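Lututon Opens Repair and Reuse Service for Office Furniture in Grastville

Grastville, 2019-05-22 — Lututon, a family company which has restored household furniture in Listeswood for many years, announces today the opening of its second workshop, in Grastville. The new workshop will be dedicated to office furniture: desks, meeting tables, filing cabinets and chairs. It will receive its first customers this week.

The company took this decision after a long period of requests from small businesses. Many of them were replacing desks that had only a scratched top or a broken drawer slide. A new desk was often the quickest solution for them, but the old one had still many good years inside it. During the last year, Lututon repaired 1181 pieces of office furniture in Listeswood, in a building which was planned for chairs and small cabinets. The waiting time became too long and the company did not wish to refuse more work.
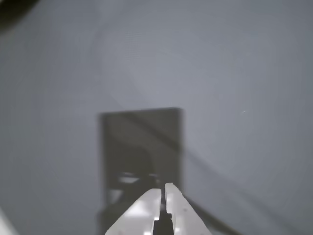 The Grastville workshop has a floor area of 2961 square feet and it is divided in two parts. In the first part, the furniture is received, cleaned and examined. In the second part, the team makes the repairs of wood and metal and applies the finish. The two parts are separated by a full wall with a double door, so that the dust of sanding does not arrive to the pieces which are already finished. The varnish used is water-based and it needs one night before the next coat.

Customers can choose between three kinds of service. The basic service includes cleaning, tightening of all joints and replacement of missing screws and handles. The surface service includes also the sanding and refinishing of the top. The full service is for furniture with damage in the structure — for example a split leg, a bent rail or a drawer that does not close anymore. For each piece the customer receives a written estimate before the work begins, and the estimate is free of charge if the piece is brought to the workshop.

For companies that prefer to not transport their furniture, Lututon offers a collection service in Grastville and Listeswood. Collection is free for orders of ten pieces or more. For smaller orders there is a fixed price, which is explained at the moment of the booking. It is also possible to borrow replacement desks during the repair, but their number is limited and it is recommended to ask early.

Together with the repair service, the company will start a reuse program under the name Vishwakarma, the divine craftsman of the Hindu tradition. Offices which are closing or moving can give their unwanted furniture to the program. The pieces will be repaired and offered at a low price to schools, libraries and new businesses in the region. The program has already received 388 pieces, and the company hopes to reach about 2000 in its first full year. Furniture with heavy water damage, and upholstered chairs with torn filling, can unfortunately not be accepted for the moment.

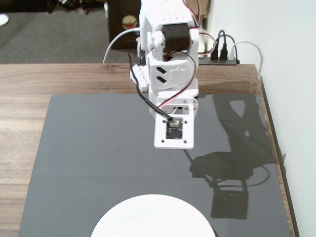 Berenice Salinas sent the company three desks for repair last winter and says that she was first thinking to throw them away. In her opinion the result was better than she expected, although the color of one drawer front is a little darker than the rest. She adds that the price was clear from the beginning and that she would like the collection service to cover also the villages outside of Grastville.

Lututon confirms that it is studying this possibility. A decision about a larger collection area will be communicated in September, when the company will know better how many orders the new workshop can accept in one month.

The workshop is open in the mornings for delivery of furniture and in the afternoons by appointment. Requests for the Vishwakarma program should include the number of pieces, their approximate size and the date when they must leave the building. Journalists who wish to visit the workshop are welcome and are asked to contact the Lututon office in Listeswood in advance.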